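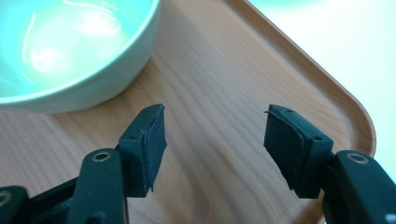 About > Who We Are > Our Story

Hi, I'm Birdie Brannigan, and I run Patberg, a small language school above the bakery on Kasten Street. I started it because my own Spanish was terrible (it's better now, promise!) and every class I tried had me filling in worksheets until I wanted to cry.

So we talk. A lot! Groups stop at 9 people, and from the first evening you're ordering soup, arguing over directions and getting your verbs wrong out loud. Nneka Okeke teaches French and runs the beginners' nights, Musa Tijani has Portuguese, and Sum-yee Ng does Cantonese plus a songs hour that gets louder every term.

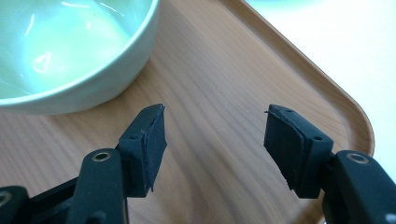
Pale bowl on a wooden tray.

Courses run 28 weeks with a long break in the middle, and you can switch groups if yours feels too fast or too slow – just tell Amarachi Nwankwo at the desk. Our lending shelf has 758 books now, plenty of them comics and trashy crime novels, which I swear by for learning slang. Come sit in on a class before you pay for anything. The bell sticks, so push hard.

Filed under: Our School, Meet the Team
28 shares | 9 comments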